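3.2 Hand tools and their containers

The second group of items in the Kuten inventory covers small hand tools kept in open containers. Of the 1,418 storage events logged across the households and workshops in the study, those involving screwdrivers were the most consistent in form. Long, narrow tools with a thick handle at one end limit the ways in which they can be laid down, and most participants settled on a single orientation within the first few events. We coded each event for container type, handle direction and whether handles of the same colour were placed side by side. The coding scheme follows Dervishi, with one change — trays and drawers are treated as separate classes, as a tray can be turned or moved with its contents in place.

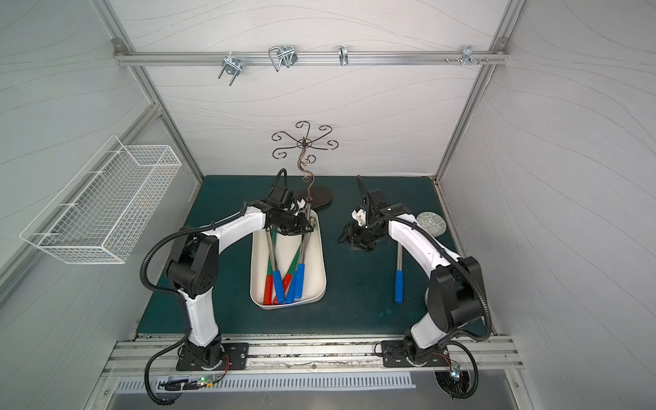 Figure 3. Screwdrivers in a shallow tray, with one on the mat beside it.

Handle direction was coded from the position of the grips relative to the near wall of the container. A layout was scored as aligned when all handles pointed to the same end, even if the shafts lay at an angle to the tray walls. The five screwdrivers in the tray in Figure 3 meet this criterion: they lie diagonally, with the handles at the near end. They also meet the colour criterion, with two red handles at the left and three blue handles to their right. The blue-handled screwdriver on the mat was coded as an outlying item and left out of the alignment score, although its handle also points towards the near edge. Other objects on the work surface, such as the coaster and the metal stand, were entered as background items and given no orientation code.

Alignment was scored separately from fill. Shallow trays were considered full when a further tool could not be added without resting on another, a rule taken from the Skisero guidelines for drawer inserts. Some 70 events could not be scored for fill and were removed from that part of the analysis. A further 13 were recoded after the two coders disagreed on container type, in each case between a tray and the lid of a box.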